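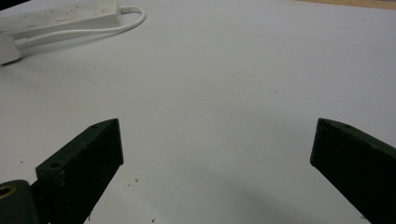 Trenum work board, matt white top surface.

Trenum is a flat white board that lies on top of an existing table and gives it a plain, pale working surface. It is meant for bench tasks with small electrical items: sorting leads, checking extension blocks, coiling and tying cords before they go back on the shelf. The finish is smooth and matt, so dark parts and small screws show up clearly and overhead lights cause little glare.

The board is not fixed down. It rests under its own weight and may be turned or lifted off by one person. Part of the table may be left uncovered behind it – useful for tools that are not wanted on the work area.

Order codes
Trenum 204: board only
Trenum 801: board with two spare corner pads

Use with power strips and cords
Lay the strip diagonally where its length is awkward for the board. Keep the sockets facing up and bring the cord round in one open loop, with the plug resting on the board near the strip. Unplug the strip from the wall before placing it. The board is a work surface and has no electrical rating.

White strips and white cords have low contrast against the top. Inness, the grey version of the same board, is the better choice where most of the stock is white. Size and fixing are identical.

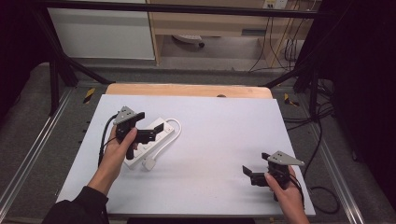
Cleaning
Wipe with a damp cloth and mild soap. Dry before use. Do not use scouring pads or solvent – both will polish the matt finish and leave shiny patches. Pencil marks come off with a soft rubber.

Storage
Store flat or upright on a long edge. Do not lean the board at an angle for long periods. Corner pads are replaced under part number 113.

Supply
Both codes are held in stock. The Inness version is made to order, next batch in June. Trade enquiries to Myfanwy Harries, returns to Iestyn Lougher.

Page last revised Tue 30 April.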